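Food Retail Practice, Unit 2: Sorting Mixed Grocery Stock
Instructor: Meifang Cao
Section reader: Yuxi Shao

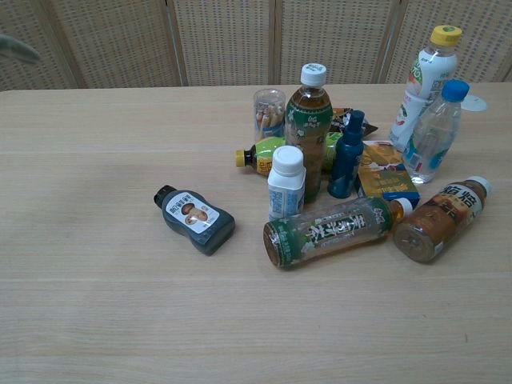 Figure 1. Bottled drinks and a squeeze bottle of mushroom sauce or condiment before sorting.

Students will separate beverages from condiments before any item is shelved. In Figure 1 the squeeze bottle belongs to the condiment group, although its shape is close to that of a drink. The small drinking yogurt is entered under dairy, and the bottles of tea under ambient beverages.

Bottles found on their sides are to be stood upright with the front label facing the student. Check the cap, then record the product name as printed. Do not translate brand names.

The Grallow stock list used in this course contains more than 3,000 entries. Each student is assigned 100 of them. Completed sheets are due Tuesday, August 14, 2018.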